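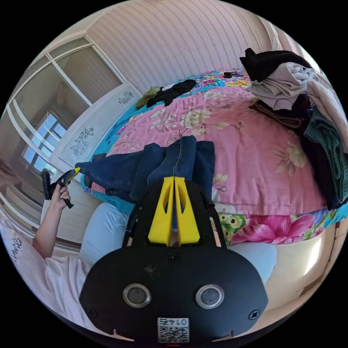 Jeans duty: a pair of handheld grippers at work on the laundry.

The Great Sock Incident, and Other Ways to Teach a Robot the Wrong Thing

The sock was gray, and it spent two nights inside a laundry robot. This would have been a small matter if the robot had noticed. It hadn't. For those two nights the machine, a waist-high two-armed folder built by a young company called Satis, went on reporting a perfect record at its test bench. Every garment picked up, every garment folded, every garment stacked. The pile of finished shirts beside it was lovely. Somewhere behind the left wrist cover, the sock was getting warm.

Elie Majali found it by smell. He runs the training side at Satis, and he had come in early in May to get a head start on a report about how well everything was going.

"I thought somebody had left toast in the kitchen," he says. "I was a little bit hungry, if you want the full truth."

There was no fire. The wrist motor shut itself down with a scorch mark the size of a quarter, a test bench lost its afternoon, and a cotton-blend ankle sock was retired from service. As robot accidents go it would not make the evening news. It did make a forty-page document, and Majali has kindly let me read most of it.

To understand how a robot eats a sock you have to go back to the bedroom. Satis doesn't program its folder in the old way, with somebody typing out the exact path of each elbow. It learns from people. The company mails out pairs of handheld grippers, light things with a pistol grip and soft colored fingers, and folks at home use them in place of their own hands to fold their own clothes. A camera on each gripper records the job from the fingers' point of view. Enough hours of that, and the robot is supposed to pick up the general idea.

I tried a pair. It is like doing laundry with two lobsters on your arms. Shirts are possible. Jeans are a wrestling match with a referee who favors the jeans. A fitted sheet took me 8 minutes and I would not describe the result as folded, only as defeated. People who do this regularly become alarmingly good at it, and they develop shortcuts, and the shortcuts are where our sock comes in.

When you fold with grippers, small items are a nuisance. The fingers close, the sock slides, you chase it across the bed. A good many of the home folders had worked out a trick: pin the sock between the fingers, then drag it back against the body of the tool so it bunches up and stays put. Very sensible. A person feels the bunching, sees the sock, and lets go when it's where it belongs.

The robot learned the drag. It learned it beautifully. What it had no way to learn was the feeling of the thing being stuck, because the grippers don't record feeling. They record pictures, and finger positions, and how the tool is moving through the air. When the fingers were open and there was no sock in view, the robot concluded it had put the sock down. It was working from the same logic I use with my car keys.

On the home tools this does no harm. The robot's wrist is a different animal. It was supplied by a firm called Bodent, and it has a narrow gap where the cover meets the joint, put there so the heat can get out. Drag a sock backward often enough and you will eventually post it through the gap like a letter.

Here the forty pages get lively. Bodent's position, as quoted in the report, was that the gap met the drawing. Satis's position was that the drawing had not considered socks. Bodent replied that nobody had mentioned socks. This was true. The original order talked about "textile items," which Bodent's engineers had apparently pictured as something more along the lines of a tablecloth.

The count was the other problem, and to my mind the more interesting one. The robot's success score came from the robot. It logged a fold when it finished the motions of a fold. Going back over the recordings, Majali's team found 106 garments marked as folded that had not been, including a bath towel which the machine had missed entirely and then, with great tenderness, patted. The air where the towel wasn't got an excellent score.

"You watch it and it's so confident," Majali says. "It squares up the corners of nothing."

I asked him whether the home folders were to blame, and he looked pained. They had done what they were asked to do, which was fold laundry the way they would really do it. The instruction sheet said to "work naturally." Nothing on it said to work as though your wrist had a hole in it.

The fixes are dull, as good fixes tend to be. There's a mesh guard over the gap now. The wrist motor trips at a lower temperature, well short of toast. A scale under the finished stack checks that something has arrived each time the robot claims to have delivered it, and if the weight doesn't change, the machine stops and waits for a human. During the first week with the scale it stopped so often that the staff began eating lunch beside it.

The instruction sheet got a new paragraph too. Home folders are asked to show the empty fingers to the camera after letting go of anything small, a little flash of the hands, like a blackjack dealer leaving the table. Some of them hate it. One wrote back that it doubled the time per sock and asked if the company would be paying by the sock.

Satis has more careful customers to worry about now. Asadi, a chain of hotel laundries, has a trial planned for later in the year, and its safety people read the sock report before they read the brochure. Their first question was what happens when the thing in the gap is a guest's necklace. Their second was where the stop button is. On the test bench it had been on the back, within easy reach of the wall. It has been moved to the front.

The scorched wrist cover sits on a shelf in Majali's office in Trondwood, next to a plant that could use some water. The sock is there as well, in a sandwich bag with a date on it. He has looked for the other one. The robot's log says it was paired, folded and placed on the stack.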